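List: flurnimum-boards
Subject: Re: [flurnimum-boards] French animal set, flaps and card seating
Time: 9:40 pm

Replying to the list, as the question about the label strip has come up before and the archive has no usable answer.

> I have picked up a flip-window guessing board with the French
> animal cards (white board, red flaps). Three questions.
>
> 1. Is the 24-window layout standard for this type, or have I got
> a cut-down travel version?
>
> 2. Several cards sit too high in their slots and the flap will not
> close over them. Do people trim the cards?
>
> 3. My children read no French. Is there any point in keeping the
> labels, or should I print a replacement set from the Erero
> templates?

1. Layout

24 windows in 3 rows is what I have too, so yours is a full board as far as I am concerned. The Billent board some of you have is a different size, and its cards do not interchange with these. I tried it. They are narrower and they rattle.

I use the flaps the usual way: open for a character still in play, closed for one that has been eliminated. Late in a round the board should have far more red than card showing, and what remains open should be readable from a normal seat. With nine windows left I had this:

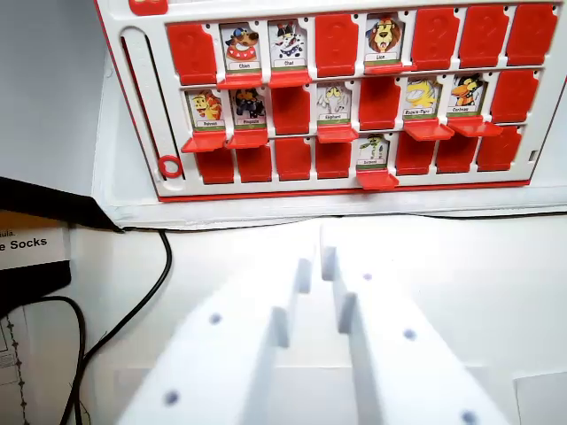 2. Card seating

Do not trim the cards. The high card is nearly always a seating problem and trimming makes it permanent.

Procedure:

a. Open the flap fully and let it hang. A flap held half open by hand pushes against the card and gives a false reading.

b. Take the card out and look at the bottom edge. Mine had a slight burr from the punch-out sheet. Remove it with a fingernail or an emery board, one pass, no more.

c. Put the card back square. If one corner goes in first, the card wedges and stands high on the other side. Press at both lower corners at the same time.

d. Close the flap slowly. If it stops before the end of its travel, open it and repeat step c. Do not force it. The hinge is the part that fails on these boards, and I know of no source for spare flaps. Seyoum used to supply them and has stopped.

e. Open and close it 6 times. If the card has not crept up by then, it will stay down during a game.

On my board 14 cards needed step b and the others went in without any work. I keep the cards in the same windows between games, so that a card which has been fitted stays with the slot it was fitted to. This does mean the players learn the positions. In our house that has sped the game up without making it any easier, since the secret card is drawn from a separate pile.

One point about checking for height. Look at the label, and leave the top of the picture out of it. The drawings vary a good deal in how far they fill the card, so the head of one animal can look higher than its neighbor when both cards are seated correctly. The label is the more reliable reference. Compare two adjacent windows:
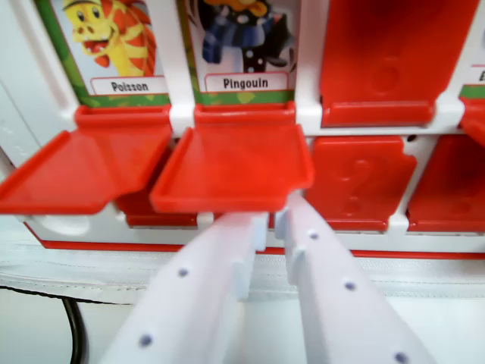 "Poisson" and "Pingouin", flaps open, labels and green strips showing.

If the labels in a pair like this are level with each other, the cards are down. If one is higher, go back to step c.

3. Labels

I would keep them. The vocabulary is small, and most of it can be worked out from the drawing. For your children, the ones on my board that come up most:

Chien – dog
Chat – cat
Lion – lion
Pingouin – see below
Eléphant – elephant
Requin-Tigre – tiger shark
Corbeau – crow or raven
Serpent – snake
Poisson – fish

"Pingouin" is the one that starts arguments. In strict French usage it is the razorbill, and the penguin is "manchot". In everyday speech "pingouin" gets used for the penguin, and the drawing on the card is a penguin, so we play it as a penguin.

"Requin-Tigre" causes a different problem. One player will ask "is it a shark?" and the other will hear "tiger" and answer no. Agree before the first round that it counts as a fish and is not a cat.

If you do print from the Erero templates, be aware of two things. The templates assume a thicker stock than these slots will take, and they leave no room for the strip under the name, so the text ends up lower than on the original cards. The height check above will then not work across a mixed set. Replace all of the cards or none.

A compromise we used for a few months was a sheet with the French and English names side by side, kept next to the board. By April the sheet was back in the box and has not been needed again.

Still open from my side: has anyone found a way to tighten a flap that has become loose enough to drop closed by itself when the board is bumped? I have tried a thin strip of paper in the hinge – it held for one evening and then worked its way out. I would like to avoid glue.

--
flurnimum-boards mailing list
Please trim quoted text when replying.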